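Section 4: Sealing and Resealing Your Countertop

Applies to Corlow penetrating sealer, 500 ml bottle. Revised Thursday, September 5, 2024.

Read this before you open the bottle. A lot of what gets said about stone sealer is sales talk, including some of what used to be printed on our own label. Sealer slows down stains. It does not make stone stain-proof, it does nothing about scratches, and it will not stop lemon juice from etching marble. If someone at the showroom told you otherwise, go back and ask them to put it in writing.

4.1 Find out whether you need to seal at all

1. Wipe the counter with plain water and let it dry overnight.
2. Put a spoonful of water on a spot near the sink and another on a spot you rarely use.
3. Wait 12 minutes.
4. Wipe both spots and look at the stone from a low angle.

If the stone has darkened under the water, it is taking in liquid and sealing may help. If it looks the same as before, put the bottle away. Dense stone that won't absorb water won't absorb sealer either, and you'll end up with a sticky haze.

NOTE: Dark stone makes this test hard to read. Use a flashlight held flat to the surface, and do the test twice before you believe it.

NOTE: You may have been told to reseal every April, or every six months, or whenever the dealer sends a postcard. We don't know where these schedules come from. Go by the water test.
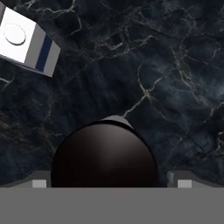
4.2 Apply the sealer

1. Open a window. "Low odor" is a matter of opinion.
2. Clean the counter with a pH-neutral cleaner. Vinegar is not neutral, whatever the internet says.
3. Try the sealer on a small hidden patch and leave it for a day. Some stones darken for good.
4. Pour a little sealer onto a lint-free cloth and spread it in a thin, even coat. Do one arm's length of counter at a time.
5. Leave it for 11 minutes. Do not let it dry on the surface.
6. Wipe off everything that is left with a clean, dry cloth. Then take another cloth and wipe again.
7. Keep the counter dry until the next day.

CAUTION: Wear gloves. Keep sealer away from pilot lights and other flames. Lay used cloths flat outdoors to dry before throwing them away, and never leave them in a pile.

CAUTION: Do not put on a second coat just to use up the bottle. Repeat the water test first.

4.3 If something goes wrong

Cloudy film: Too much sealer was left behind. Dampen a cloth with fresh sealer, rub the film until it softens, and buff dry right away. Polishing sprays will hide it for a week or so.

Dull spots or rings: These are usually etch marks from acid, and more sealer won't touch them. Kwok-wai Tai in our Purkbridge workshop gets sent photos of these every week, nearly always with a question about which sealer would have prevented them. None would have. Light marks can sometimes be worked out with marble polishing powder, and deeper ones need a stone refinisher.

Oil stains: Try a paste of baking soda and water, covered with plastic wrap overnight. It may take several rounds, and old stains may not move at all.

Refills are sold as part no. 605. Check the water test before ordering one.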